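Two-Arm Sorting in Simulation: Final Report

Inger Ásgeirsdóttir and Sajib Wickramasinghe
Robotics Project Course, Zerkau Technical College

1. Task

The assignment was to train a controller for a two-armed humanoid in simulation and to report how far it could be taken in one term. We chose a short tabletop sequence: pick up a red rod, place it in a yellow container, then move the container onto a white board. The first part is done with the left hand and the second with the right. A blue tray is also on the table and is a distractor in most runs. In the second half of the term it became an alternative target for the rod.

The sequence was picked because each part can fail separately and can be scored separately. A run where the rod is placed but the container is knocked over still tells us something.

2. Software

We used the Hilier simulator, which the college has installed on the lab machines, and wrote our own scene loader on top of it, called Khondokar. The loader reads a table layout from a text file, checks that no two objects overlap, and starts the run. Scoring is done in a separate script so that it can be rerun on old logs when the rules change. The rules changed twice.

Physics ran at the simulator default. We tried a finer time step in July to deal with the rod slipping through the fingertips. It fixed the slipping but made an overnight batch too long to finish before the lab opened, so we went back to the default and increased the fingertip friction instead. All results in section 5 use the higher friction.

3. Scene and starting pose

Both arms start from the same pose in every run, with the fingers straight and the thumbs spread. We first used a closed-hand start. It was dropped because the opening motion took up the first part of each run and added nothing to the score. The open pose has its own cost — the left thumb has to clear the rod before the hand can turn, and early controllers often swept the rod away from the table center.

Object positions are varied within fixed zones. The tray stays on the left, the board on the right and toward the back, and the container between the two hands.

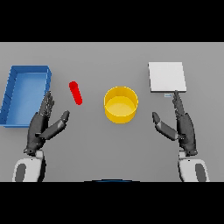
Figure 1. Robot's view of the table: blue tray, red rod, yellow container and white board, with both hands open.

The rod is the hardest object. It is slender, its ends are rounded, and it lies on its side, so a grasp that is off center tips it. Its angle on the table is drawn at random for each run. The container is easier to reach but has to be held by the wall, and the right hand approaches it thumb first. If the grip is too low the container leans during the lift and the rod rolls against the inside wall, which shows up in the logs as a jump in wrist torque.

4. Controller

The controller takes the camera view and the joint angles and outputs joint targets for both arms. It was trained on demonstrations that we recorded ourselves by teleoperation. We recorded 900 and kept 553. The rest were removed for one of these reasons: the rod left the table, the container fell, the operator paused for too long, or the log file was incomplete. The pause rule was added late. Controllers trained on the unfiltered set learned to hover over the rod without closing the hand.

We trained 5 versions from different random seeds with the same settings. Training was started on a Saturday when the machines were free.

5. Results

Each version was tested on the same 341 layouts, none of which appear in the training set. Placing the rod was the weaker step in all versions. Moving the container to the board was reliable once the rod was inside, with most of the remaining errors coming from placement over the board's edge. The spread between seeds was larger than we expected, and we would not draw conclusions from a single version.

Failures of the rod step fell into two groups. In the first, the fingers closed beside the rod. This was most common when the rod was nearly parallel to the fingers. In the second, the grasp was good but the rod was released early and struck the rim. Lowering the release height by editing the demonstrations reduced the second group and left the first unchanged.

With the tray as the target the rod step improved. The opening is larger and the walls are low.

6. Problems and remaining work

The scoring script counted a rod resting across the rim as placed until we watched the replays. All logs were rescored with the corrected rule. We also lost two days to a left/right sign error in the thumb joints.

Touch sensing was planned and not done. The Lovex fingertip model loads in Khondokar but its readings were too noisy at the default time step to be used as input. The next group should start there — the layouts, the filtered demonstrations and both scripts are in the course folder.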